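The ferry to Bradau ran 6 times a day in summer and twice after September. Teófilo Apaza had missed the second one, so he sat down on the bench outside the ticket office and opened the letter again.

It was from his brother-in-law, Nicanor Robles, and it was short. The house was sold. The buyers wanted it empty by the end of the month. There was a check for Teófilo's share, less 200 for the roof.

"What roof?" he said out loud.

The woman in the ticket office looked up. "You want the morning boat?"

"Is there anywhere to sleep?"

"Paulauskas has rooms. Over the bakery."

He walked up the hill with his bag. The room cost 60 and had a sink, a bed and a window facing the water. He washed his shirt and hung it on the chair. 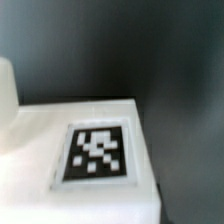
White block, dark background.

In the morning he took the first boat. Nicanor was waiting on the dock in a coat that had belonged to their father-in-law -- a good coat, too long in the arms.

"You got the letter," Nicanor said.

"The roof was fine."

"It leaked over the stairs. I put buckets out all winter."

They walked past the school and the closed hotel. At the house the door was open and the hall was full of boxes. Teófilo looked up. Over the stairs the ceiling was new and had not been painted yet.

"You could have called," he said.

"I did call -- you changed your number."

Teófilo picked up the nearest box and carried it out to the truck.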